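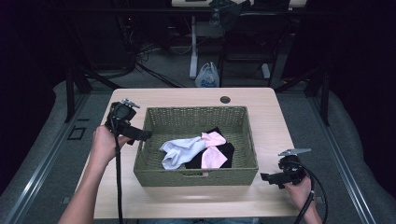 Olive-green woven basket on the table, with sock and cloths.

Workshop notebook, Grurngate
April 28, 2023

Natural dye trials, madder on wool, second series.

The madder root supplied by Bassi was weighed out at 40 g per bath and left to soak overnight in rainwater. The previous series used tap water throughout and gave a brick tone which the Flonholm weavers did not accept. They have asked for a clearer red for the border yarns and have sent a reference skein, now kept in the drawer with the mordant records.

Two baths were prepared. Bath A was held at 60 degrees for the full period. Bath B was allowed to climb to 850 on the hob's dial setting before the error was noticed — the dial reads in watts, and colleagues are reminded to go by the thermometer only. Bath B browned within the hour and its skeins have been set aside for the overdyeing tests.

Bath A gave an even colour with no streaking near the ties. It is closer to the reference than anything in the first series, though still a little orange in daylight. A pinch of chalk will be added next time, and the pH written down before and after, as was not done today.

Alum stock is low. The Tratodlow order should be placed before the end of next week, with cream of tartar on the same form.

Rinsing took longer than planned. The left-hand sink drains slowly and should not be used for madder until it has been seen to.

Light-fastness strips from Bath A have been pinned in the south window, half of each under card. They are to stay there until June and must not be moved for cleaning.

Outstanding: label the Bath B skeins; return the borrowed scales to the print room; copy the recipe sheet for Flonholm.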